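3.2 Containers and what people keep in them
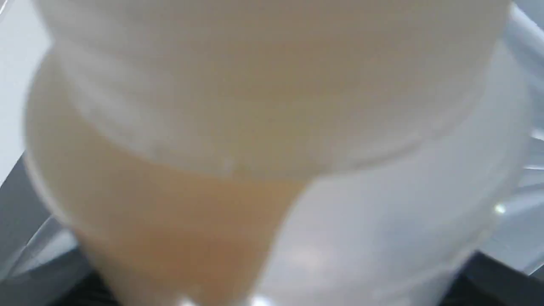

Households in the Ultley sample stored most of their dry and semi-dry foods outside the original packaging. We recorded 1,404 containers in 138 kitchens and noted for each one its material, the type of closure, whether the contents could be seen from the side, and whether it carried a label. Glass jars, metal tins and plastic tubs were treated as separate classes. Containers that had been sold with food in them and then refilled with something else were entered as reused.

Plastic was the largest class. Within it we separated opaque walls from translucent ones, as the two were handled differently in the interviews. Owners of opaque tubs tended to label them or keep them in a fixed place on the shelf. Owners of translucent tubs rarely did either. They said that the color showing through the wall was enough to tell them what was inside (Figure 4).

Figure 4. White plastic container with an opaque lid. An orange-tan substance shows through the translucent wall on the left and lower center; the wall on the right is lighter and shows no tint.

Color was a weaker guide to quantity. Contents do not always lie level, and a tub that looks well stocked from one side may look close to empty from the other. Fikre and Yimer, who carried out the kitchen visits, asked each respondent to estimate the fill of seven containers without lifting or opening them. Respondents usually judged from the side that faced them on the shelf and did not turn the container. Estimates for translucent tubs were given faster than those for opaque ones, but were not clearly better.

Lids raised a second issue. A wide lid with a deep rim hides the top part of the wall, and this is the part where a full container differs from one that is nearly full. Several respondents in the Endale block said that they opened such tubs to check before shopping even though they could see some color below the rim. We coded this as a confirmed check, separate from a check by sight alone. Across the July visits the diaries held 2,191 checks of both kinds. Entries that did not name the container were left out of the comparison in Section 3.3.

Two limits apply to this part of the data. Shelf lighting was not measured, and it affects how strongly a tint shows through thin plastic. We also did not ask how old each container was.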